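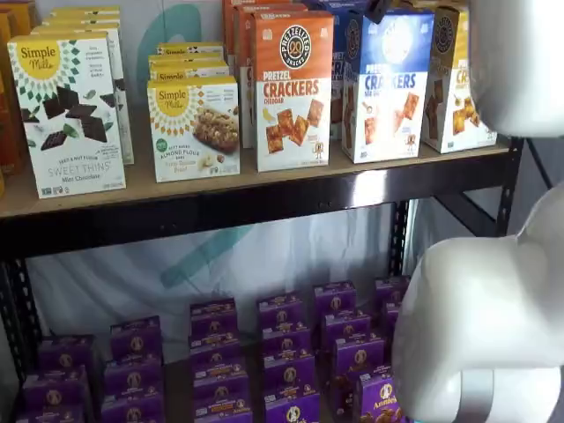
Switching narrator halfway through a crime novel
Writers' board > Craft talk

bianka_g
Hello all. I am at page 72 of my second mystery, working title Haldane. The first book was all in first person. In this one I started with the detective in first person, and now I want some chapters from the brother of the victim in third person. My writing group in Letetcombe is divided. Does it bother you as a reader? English is my third language, so please be patient with my grammar.
Bianka

torquil_f
It bothers me. When I have settled into one voice I don't want to be pulled out of it. I put down a thriller last May for exactly this.

DindoB
I don't agree, Torquil. Plenty of crime novels do it and readers follow along fine if the chapter heading has a name on it. How often would you switch, Bianka?

bianka_g
In the plan there are 18 chapters from the detective and 10 from the brother. He knows something she doesn't know, and I can't find another way to show it.

cpaterson
Could she overhear it? Or find a letter? I know letters are old-fashioned, but I like them.

torquil_f
A letter is worse. Sorry, Catriona.

Suleiman J.
I would bring the brother in early, by chapter three at the latest. If he first speaks on page 72 it will feel like a repair. My own draft had 545 pages and I moved one character forward the same way. It was two weeks of work, mostly fixing who knew what.

bianka_g
Thank you, Suleiman. I was afraid of this answer, but I think it is right. I will try him in chapter two, in third person and past tense, and post the opening in the critique section.

torquil_f
I'll read it. I still favour one narrator.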